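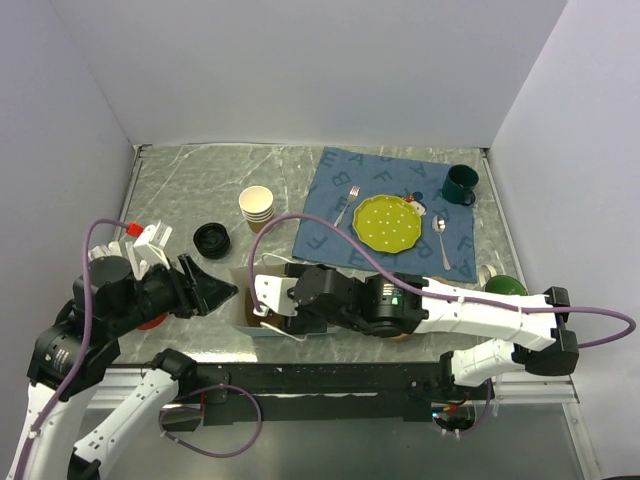
The Nolter folding windlass costs $128. For readers who have never worked a canal lock, a windlass is a bent piece of metal with a square hole at one end. You put the hole over a spindle, you turn it, a paddle goes up and water goes somewhere. People have been paying very little for these for two centuries, so I wanted to know what the extra money buys.

I carried the Nolter for eight months and 325 miles, most of them on the Dunmore, which has the stiffest paddle gear of any canal I've met. My old windlass, a plain steel Skiver with no moving parts and no ambitions, came along as the control. It spent the trip hanging on a hook by the stern doors looking smug.

Out of the box the Nolter is handsome. The handle folds flat against the arm with a click you'll want to show people, and the whole thing slides into a belt pouch, supplied, with a snap so firm that on the first morning I got to the lock and couldn't get the windlass out of it. This passed. By the end of the week the leather had softened and I could draw it one-handed, feeling like a very damp gunslinger.

On ordinary ground paddles it works well. The handle has a rotating sleeve, which saves the skin between thumb and finger, and the arm is a shade longer than the Skiver's, so a paddle that used to need two grunts needs one. The trouble comes with anything stuck. Lean your full weight on the Nolter and you can feel a bit of give at the hinge before the effort reaches the spindle. It never failed on me. It did make me think about my front teeth, and I started keeping my face well back.
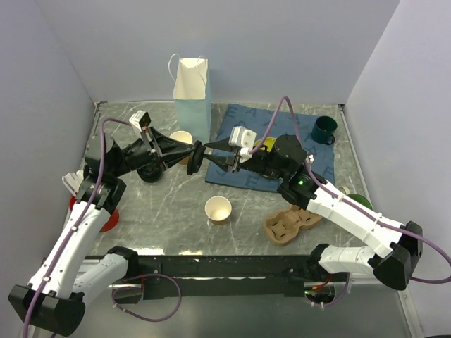

Does the hinge loosen with use?

Mine did, slightly, and a quarter turn on the hinge bolt put it right. The key for that bolt is included, and it is small enough that you should tie it to something the day you open the package. I've now tightened it three times. The Skiver has never needed tightening, having nothing to tighten.

The real test was the Gallow flight, 22 locks up the side of a hill with a pub at the wrong end. We started at seven in the morning and I used the Nolter all the way. At lock four I loved it. By the middle of the flight I'd stopped folding it between locks, as had anyone else on the towpath with any sense of time. At the top my hands were in good shape, my shoulders were not, and the beautiful belt pouch was empty and banging on my hip.
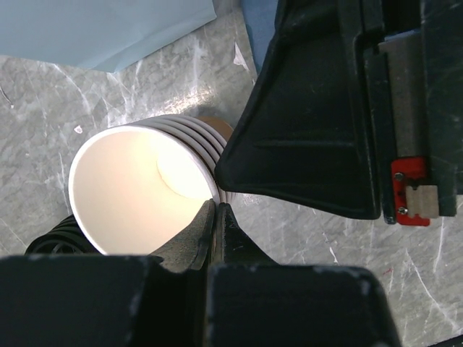
Fit matters more than anything else on a windlass, and Nolter has taken it seriously. There are two sockets, one for each of the common spindle sizes, and both are tapered, so they go on easily and then stop with a good solid bite. The principle is the one behind those nested paper cups, each sliding into the next until only the rims show. The difference is that you want your windlass to come off again. On worn spindles the Nolter sometimes jammed, and I had to knock it loose with the heel of my hand or, on one occasion in May, with the Skiver. The Skiver's sockets are sloppier and rattle on everything, but they always let go.

The finish has held up. There's a scuff where I dropped it on a lock side and a bigger one where I dropped it on the same lock side an hour later. It has not been in the water, but it will not float, whatever the orange handle leads you to believe.

So should you buy one? If you hike out ahead to set locks, or lend a hand on other people's boats, a windlass that lives on your belt is a real pleasure, and the sleeve is kind to your palms. If you already have a Skiver on a hook, you could buy a spare Skiver, a new mooring rope and a decent dinner for the price. I'm keeping the Nolter. I'm also keeping the hook.

3 comments

Guest wrote: Bought mine last spring and dropped it in below the top lock at Gallow. Got it back with a magnet, hinge full of mud, worked fine after a rinse. The pouch shrank though.

Guest wrote: $128!!! I've got my father's windlass and he found it in a hedge.

Guest wrote: Does the larger socket fit the swing bridge on the Dunmore? My Skiver just spins on it.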